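Bramley Rugby Club — Playing Section, minutes of the August meeting

Start 19:10. Chair: Faustine Brunet. Minutes: Hui-mei Kuo.

**1. Previous minutes.** Agreed with one correction: item 4 should read "second row", not "back row".

**2. Pre-season fixtures**

- Niltum (away): lost 17–22. Eleven penalties conceded, most of them at the breakdown.
- Caron (home): kick-off moved to 14:30 at the visitors' request. Rolling substitutions agreed — 3 periods of 25 minutes.

**3. Squad selection.** Guner to start at fly-half against Caron. The scrum-half place stays open until after that match. Two props remain on graduated return to contact and are not available.

**4. Registration.** 382 players registered across all age groups, of whom 126 are adults. Last season's closing figure was 401. Under-15s account for most of the drop. HK to write to lapsed families.

**5. Line-out calls.** The existing calls were read too easily at Niltum. FB to issue a reduced set before the next session; the four-man option is dropped. 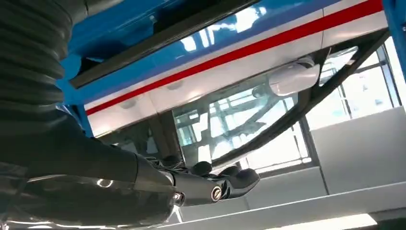
*Blue structure with white band and thin red stripe, from below; black arm at left.*

**6. Any other business.** Second team kit order deferred — sizes still outstanding from six players.

Closed 20:25.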